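Ticket 1000: Nightly UI regression run stuck at "waiting for lock"
Project: Nivness desktop client
Reported by: Agathe Caron
Assigned to: Pascal Lecomte
Priority: High (was Low, was High)
Status: Closed, with one follow-up

Agathe Caron wrote:
The nightly run has been sitting at "waiting for lock" since Sunday. The build server says the job is running. The test agent says it's idle. They can't both be right, and I've stopped trying to guess which one is the liar. There are 400 scripts in the suite and the report shows 13 passed, 0 failed, which someone upstairs has already described to me as a clean run.

What I tried before opening this:
Restarted the job. Same.
Restarted the agent. Same, with a longer wait.
Asked in the channel. Got a thumbs up from Benoît.

Pascal Lecomte wrote:
Thanks for the detail. Can you attach the agent log? The last 122 lines will do. Please don't paste the whole thing into the ticket. The last person who did that was me, and the page still won't load in one go.

Agathe Caron wrote:
Attached. The interesting bit is this, over and over:

02:14 acquire workspace lock: held by session "motosberg-2"
02:14 retry in 60 s
02:15 acquire workspace lock: held by session "motosberg-2"
02:15 retry in 60 s

We don't have a session called motosberg-2. We have a Motosberg, and I was told it was retired. 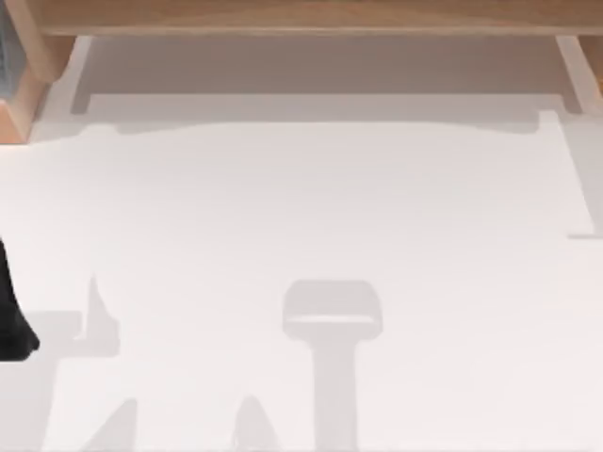 Pascal Lecomte wrote:
Retired is a strong word. Motosberg was taken out of the job scheduler but the virtual machine was left on "in case." Someone then cloned it, the clone came up with the old startup script, and the old startup script opens the test workspace in edit mode and holds on to it for as long as the machine is up. Which, as these things are very well built when you don't want them to be, is forever.

Workaround for tonight:
1. Disable the nightly trigger.
2. Shut down motosberg-2 from the console. Don't use the agent's own stop button, it only stops the icon.
3. Delete the file workspace.lock in the shared test folder.
4. Start the job by hand and watch it get past script 13.
5. Turn the trigger back on. I'm listing this as a step because of what happened in September.

Benoît Baudry wrote:
The clone may have been me. I needed somewhere to try the new plugin. I was going to put it back.

Pascal Lecomte wrote:
Noted, and appreciated. How's the plugin?

Benoît Baudry wrote:
It waits for a lock.

Agathe Caron wrote:
Steps 1 to 5 done. Job went past 13 and kept going. Full result this morning: 400 run, 378 passed, 22 failed. So we've gone from a clean run to a working one, and I now have to explain upstairs why that's better news.

Notburga Thaler wrote:
Had a look at the 22. All of them are the login dialog, where the OK button was renamed to "Continue" and the scripts are still looking for OK. Moved to a separate ticket and given to the Gendside team, who own the dialog and will say they don't.

Also, the report shouldn't be green when only 13 scripts have reported. I've changed the job so that a short count marks the build as unstable. Tested by stopping a run halfway. It went yellow and emailed everybody, including two people who have left.

Pascal Lecomte wrote:
Startup script removed from the base image, motosberg-2 deleted, Motosberg itself powered off. Lock timeout set to 30 minutes on the agent. Follow-up for Stefaniia Lysenko: clean up the mailing list on the build job.

Closing. Please reopen if motosberg-3 turns up.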